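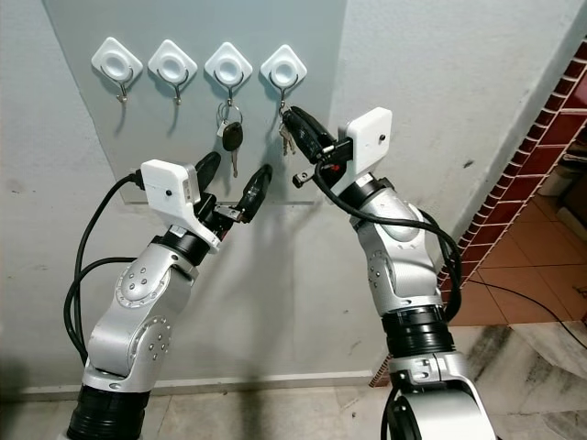
Unit 4. Prospective memory in daily life

Prospective memory is the memory for things we still have to do: to post a letter, to take a tablet, to switch off the oven. In the last unit we spoke about memory for past events, and many students asked me why a person with excellent marks can forget an appointment. The answer is that the two abilities are connected only weakly. A good support for prospective memory is a fixed place, so that the object itself gives the reminder. Think of a row of four hooks on a wall, with a car key on the third and a bunch of keys on the fourth. If each key has its own hook, a bare hook already carries a message, and the person does not need to search in the memory.

We distinguish 2 types of task. In an event-based task the signal comes from outside (you meet a colleague and must give her a message). In a time-based task there is no such signal, and you must look at the clock by yourself. The second type is usually more difficult, especially when the person is busy with other work.

In our class exercise with the Pelix diary sheets, 68 students wrote down every intention they forgot during 9 days. Most of the forgotten intentions were time-based. Please remember that a diary has a weak point: what is forgotten completely is also not written down.

For the seminar, read the Yalçınkaya chapter on reminders and prepare one example of each type from your own week. The diary sheets must be returned before the end of May.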